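Small workshop, big neighbours: tips from our online makers' group

I joined the Lellitz workshop owners' group in August, mostly to ask one question about invoices, and I've hardly been off it since! There are 107 of us now, from one-bench repair shops to a joinery with its own lorry, and the tips that get passed round are so good that I've started keeping a list by the kettle.

Put your question in the title. "Help please" gets two replies. "How do you price a repair you've never done before?" got 39, and I've used Jovita Ocampo's answer ever since (quote for the looking first, then for the mending).

Share your suppliers, even the good ones. I was nervous about this, but four of us now order sandpaper and glue together from Stomine, and the carriage gets split four ways. 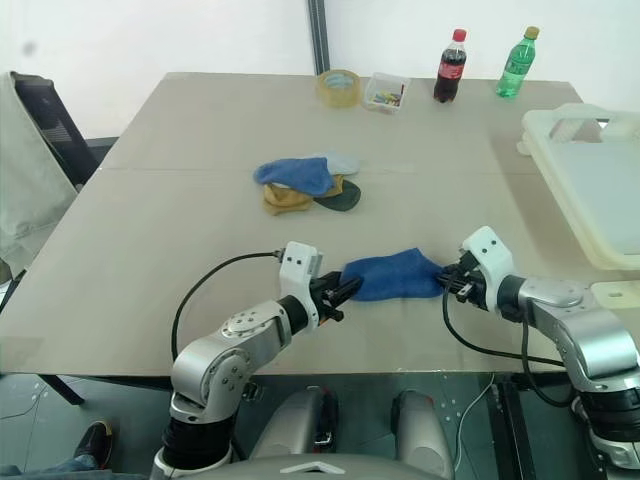 Keep a shared list of who owns what. Ours is a plain spreadsheet with the tool, the town and a phone number. Macario Beltrán lent me a mortiser for a weekend and I saved the £190 hire charge – brilliant! Write down the date it went out and the state of the blades, and send it home cleaner than it came.

Answer one question for every one you ask. It needn't be clever. My most thanked post is a photo of how I label jam jars of screws, on the lid and on the side, so you can read them on any shelf.

Meet up if you can. Miroslava Bartoš has us round to her unit at seven in the evening, everyone brings a job that's gone wrong, and we pass it along the bench. Last time it was my drawer runners. They're on the right way round now, and I've promised to bring cake to the next one.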